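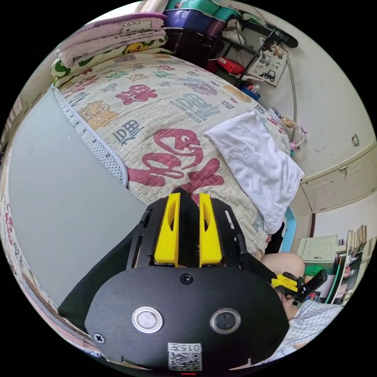

Page last changed: February, 4:40 p.m.

Davura home handling study: progress report to the Goodwin program office
Prepared by Prasanna Kodikara and Kavinda Kanagaratnam

Work since the last report

Collection for the bedding and soft goods part of the study is finished. We now hold 1,377 demonstrations recorded with the hand-held grippers in lived-in bedrooms. Of these, 756 passed review and went into the training set. Most of the rejected ones failed on tracking. Plain sheets give the tracker very little to hold on to, and the position estimate drifts when the gripper is close to the cloth. Printed bedspreads and quilts gave much less trouble.

We asked people to leave their rooms as they were. Shelves, storage boxes, folded blankets and loose cloths stayed where they normally are. Review takes longer with this material, and Kavinda has changed the review tool so that a demonstration can be trimmed instead of thrown out whole.

Method

Each demonstration covers one short task, such as picking up a cloth from a bed or moving a folded blanket. The operator works the yellow fingers with the trigger on the side of the handle. Every gripper has a numbered label with a QR code on the front plate, and the number is stored with the recording. That let us trace one batch of bad finger-width readings to a single unit, which was recalibrated. The affected recordings were left out of the 756.

First result

We trained two policies on the same arm at the Kovton lab. One used only the earlier tabletop data from Dravau, and the other added the bedroom data. We ran 70 trials with each on a cloth pickup task, in a room that was not part of collection. The policy with bedroom data did better, mainly in finding an edge to grasp. Both still close too early on thick fabric and lift more than one layer. We do not want to report a success rate until the trials have been scored by a second person.

Problems

Operators' hands tire during long sessions, and the later recordings show faster, rougher motion. We have shortened the sessions. Storage at Kovton is nearly full, and the raw video will have to be moved before kitchen collection starts.

Next period

Second scoring of all trials. Retraining with the thick fabric cases weighted more heavily. Start of kitchen collection, using the same grippers and labels. We request no change to the budget, but would like to move 2 weeks of operator time from bedrooms to kitchens. Prasanna will send the revised schedule separately.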